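Sudby Local History Archive
Progress report to the Echeverri Trust
Submitted by Marjatta Oksanen, Archive Manager
2019-07-09

12 shares | 0 comments

1. Purpose of this report

This report sets out the work carried out under the Trust's grant for the cataloguing and publication of the Dirkerico estate papers and the associated collection of local newspaper cuttings. It covers the period from the start of the grant to the end of the second quarter, and follows the headings agreed with the Trust's grants officer. A statement of expenditure has been sent separately and is referred to only briefly in section 6.

2. Background

The Dirkerico papers came to the archive as a deposit from the family's former solicitors. They consist of rent ledgers, letters between the estate office and its tenants, notices to quit, maps, and a large quantity of cuttings on the rent dispute which divided the parish in the later nineteenth century. Until the present project the papers had a typed box list only, and readers had to be told in general terms what a box might hold.

The application to the Trust proposed a full catalogue to item level, repair of the most damaged sheets, a printed booklet for general readers, and a short series of public talks. These aims have not changed.

3. Cataloguing

Cataloguing began with the correspondence, which is the part of the collection most often asked for. Of the 14 boxes in the deposit, nine have now been listed in full and the entries checked. The remaining five contain chiefly ledgers and vouchers, which are bulky but regular in form, and it is expected that these will be dealt with more quickly than the letters.

Piret Lapiņa, Project Archivist, has led this part of the work. Her report to the archive draws attention to several matters which were not known when the application was made. The tenants' letters are more numerous than the box list suggested, many having been folded inside ledgers at the page for the holding concerned. Where this has been found, the letter has been given its own entry and its former place in the ledger has been recorded, as the connection between the two would otherwise be lost.

The agent's letter book for the years of the dispute has also been identified. It had been listed as a volume of accounts, and the first pages are indeed accounts. The remainder contains copies of outgoing letters, including a long exchange with the estate's owner on whether the autumn rents should be reduced. The tone of these letters is a good deal less certain than that of the agent's printed replies in the newspapers, and we believe they will be of real interest to anyone studying the period.

Work on place names has been slower than planned. The clerks of the estate office spelled the names of farms and lanes as they heard them, and the same holding may appear in several forms within a single year. We have adopted the spelling on the estate map as the standard form and have recorded the others as variants, so that a search on any of them will bring up the correct entry.

4. Newspaper cuttings

The cuttings were pasted into scrapbooks by more than one hand, and few of them bear the name of the newspaper or the day of issue. Staff have been comparing them with the bound volumes held at the county library in order to supply these details. A good part of the first scrapbook has been matched in this way. The second has proved harder, as it includes verses and letters to the editor which were reprinted in several papers within weeks of each other. Where the source remains in doubt, the catalogue says so.

Among the cuttings is a set of ballads on the evictions. Most are unsigned. One has been found in a manuscript copy among the tenants' letters, with two verses which do not appear in print and which name the bailiff. The archive proposes to include the full text in the booklet, with a short note on the differences between the versions.

5. Conservation, storage and digitisation

Repair of the maps was placed with an outside conservator, as set out in the application. The three maps in the poorest condition have been returned and are now stored flat. The conservator has advised that the large survey map should not be rolled again, and a drawer of suitable size has been cleared for it in the strongroom.

The letters have needed little beyond surface cleaning and fresh folders. Old metal pins have been removed where they had begun to mark the paper. A small number of letters had been mended in the past with adhesive tape, which has darkened, and these have been set aside for the conservator's opinion. No attempt will be made to lift the tape in house.

General supplies for packing, labelling and display work have been bought from the consumables budget, which remains within its limit.

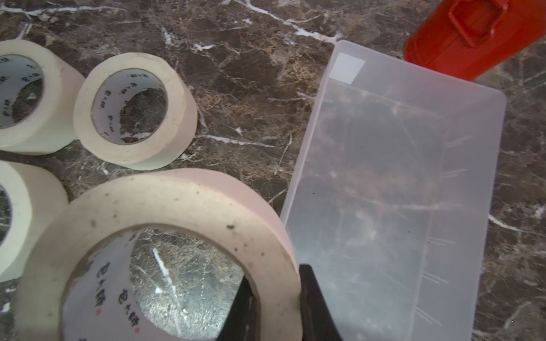 Rolls of masking tape.

Digitisation of the correspondence is being carried out by Eneo under the contract approved by the Trust. The first batch of images was delivered on time. On checking, staff found that the backs of some letters had been left out where they carried only an address. As the address is often the sole evidence of where a tenant was living at the time, Eneo was asked to supply the missing images and has done so at no further charge. The written instructions have been amended, and the second batch was complete.

It had been hoped to place the first images online during this period. This has been put back until the catalogue entries for the same boxes have been given a final check, in order that readers should not meet images without a description. We do not expect the change to affect the closing date of the project.

6. Expenditure

Spending is in line with the budget in most respects. Staff costs are slightly below the forecast because the cataloguing assistant took up post later than intended. The cost of map repair was slightly above the quotation, owing to an old linen backing which had to be removed from one of the maps. The archive has met the difference from its own funds and makes no request to the Trust in respect of it.

7. Public programme

The first talk was held at Sudby Library and dealt with the estate, its tenants and the course of the dispute. It was well attended and led to a lively discussion, in which several members of the audience were able to speak of family connections with holdings named in the ledgers. Two families have since lent papers for copying. One of these loans, a receipt book kept by a tenant, can be set against the estate's own record of the same payments, and the two do not always agree.

The second talk will be given by Ms Lapiņa and will concentrate on the ballads and the newspaper war between the agent and the tenants' league. The local choral society has agreed to sing three of the ballads to the tunes named in the cuttings.

Some concern was expressed at the first talk about the naming of individuals who took over farms from which others had been evicted. Feeling on the subject was strong at the time and has not wholly passed. The archive's view is that the papers are well beyond any period of closure and that names should be given in the catalogue as they stand in the documents. In the booklet, however, we shall take care to set out the circumstances of each case as far as they are known, and descendants who have made themselves known to us will be shown the relevant pages before printing.

8. Booklet

A draft text of the first two chapters has been completed and read by staff. The third, on the trial which followed the disturbances, depends on court papers held elsewhere, and copies of these have been ordered. A printer has not yet been chosen. Quotations will be sought once the number of illustrations has been settled.

9. Work planned for the next period

The archive intends to finish the cataloguing of the remaining boxes, to complete the checking of entries for the correspondence, and to release the first images online. The second scrapbook will be taken as far as the county library's holdings allow. The draft of the booklet will be sent to the Trust for comment before any order is placed with a printer.

We should be grateful for the Trust's guidance on the wording of the acknowledgement to be used in the booklet and on the website, and for a copy of its current logo in a form suitable for print.

Marjatta Oksanen
Archive Manager, Sudby Local History Archive

Share this report
0 comments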